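How to Keep a Reading Journal for a Long Novel

Long novels are easier to finish, and to talk about afterward, if you write a little as you go. This method takes five minutes a chapter and needs one notebook and a pencil.

Step 1. Set up the first pages

Leave the first two pages blank for a list of characters. Write the title, the edition and the year of first publication inside the cover. The year helps later, when you want to know what the author could have read. A play from 1602 and a novel from 1922 ask for different kinds of background notes.
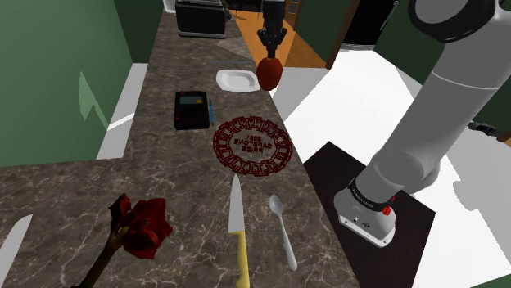 Step 2. Read the chapter before you write

Don't stop to take notes in the middle of a chapter. If a sentence strikes you, put a light pencil mark in the margin and keep reading. In a library copy, use a slip of paper.

Step 3. Write three short entries

Put the chapter number at the top, then write:

What happened, in two sentences.
One line copied out exactly, with its page number.
One question you can't answer yet.

Copy the line by hand. Typing it is faster, but you will remember less of it. 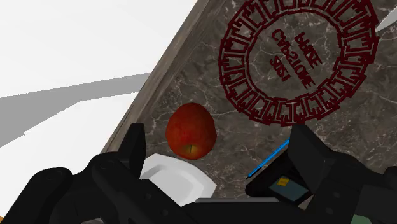 Step 4. Track one image through the book

Choose something the author keeps coming back to, such as a river, a color or a kind of weather, and give it a page of its own. Note each place it appears and what is going on at the time. The page will fill unevenly. Draw lines between the entries that seem related and let them branch, like the pale veins running through dark marble, and you will start to see which chapters belong together.

Step 5. Look back every 9 chapters

Reread your questions and cross out the ones the book has answered. Add the page number where you found the answer.

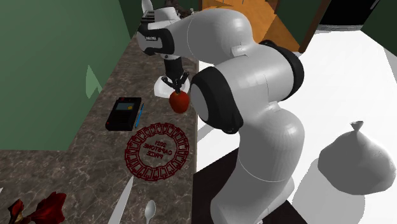
If a question has been open since the opening chapters, put a star beside it. Starred questions make good essay topics, and they work well in a book group too.

Step 6. Finish with one page

Wait a day after the last chapter, then write a single page without opening the novel. Check it against your entries and correct any names in the margin.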